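Section 4: Setting up the Kiani fence energiser and the warning signs

Read this section to the end before you connect the battery. The Kiani energiser is made for keeping wild boar and deer out of crop fields. It gives short, limited pulses. Never connect a fence wire to the mains supply or to a household cable. In most countries this is a crime, and people and cattle have died from it.

4.1 Before you start

1. Ask the village office or the forest office if a permit is needed for an electric fence on your land. At Bruston, where we tested this model, the permit had to be renewed each January.
2. Tell the neighbours on every side of the field on which day the fence will be switched on.
3. Walk the full line in daylight and cut the grass under it. Wet grass takes the power out of the wire.

Note: Keep the permit paper in the plastic pocket inside the lid. The serial label is on the same side. 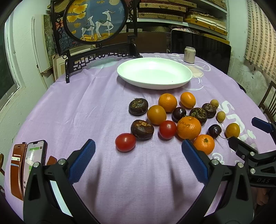 4.2 Earth rods and wire

4. Drive in the 2 earth rods delivered with the unit. Leave only the clamp above the soil.
5. Connect the green lead to the clamp of the first rod, then join the second rod with the short cable.
6. Fix the wire on the Pititz insulators. Do not let it touch a post, a tree or an old metal fence.
7. Connect the red lead to the wire. The switch must be at OFF during this step.

Caution: One reel holds 854 metres of wire. Do not join two reels by twisting the ends with your hands - use the joint clamp, or the join will become hot and the pulse weak.

4.3 Warning signs

8. Hang a yellow sign every 50 metres, and one more at each gate and each place where a footpath comes near.
9. Write a telephone number on each sign with the marker pen. It must be a number that somebody answers at night. 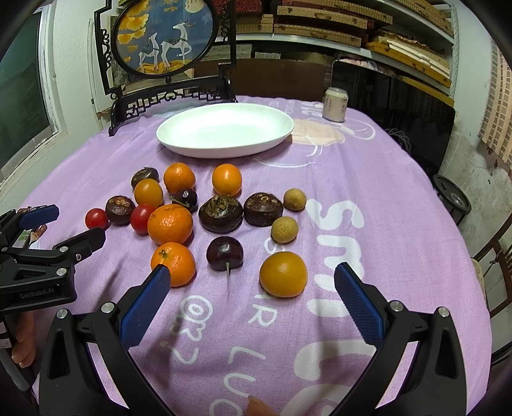 4.4 Switching on

10. Connect the battery, red first and black second. Close the lid.
11. Turn the switch to TEST. The lamp blinks green when the earth is good. If it blinks red, go back to step 4.
12. Turn the switch to ON and check the far end of the line with the tester.

Caution: If a person is caught in the wire, switch off at the energiser first. Do not pull the person with bare hands before the fence is off. Then call the emergency number.

Note: Error code 37 means that the battery is too low for a safe pulse. The unit stops by itself and does not start again until the battery is charged.

For spare insulators and signs, write to Helju Lepik at the Skultel service desk and give the serial number from the lid.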